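We use cookies to remember your language and saved manuals. Accept | Manage settings

Section 7: Clearing and oiling your Ilano table

I've oiled my own Ilano more times than I can count, so these are the steps the way I do them at home (the official short version is on the card in the box). Give yourself a free afternoon – the oil needs it!

1. Take everything off the top, right down to the small stuff. Cups and caps leave rings under fresh oil, and I've sanded out enough of those.

2. Wipe the wood with a barely damp cloth and let it dry.

3. Sand lightly with the 600 grit pad from the Prirkero kit, always along the grain. Go easy near the edge of the tabletop.

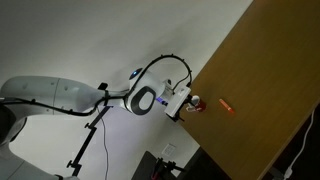 Fig. 37. Small red item held in the gripper, at the wooden table.

4. Brush off the dust, then rub in a thin coat of Tlapale oil with a lint-free rag. Thin really does mean thin, or you'll have a sticky table all week.

5. Wait 7 hours before putting anything back.

Note: Murov wax can go over the oil later on, if you like a bit more shine (I do).

CAUTION: Oily rags can catch fire on their own. Lay them flat outdoors to dry and never ball them up in the trash.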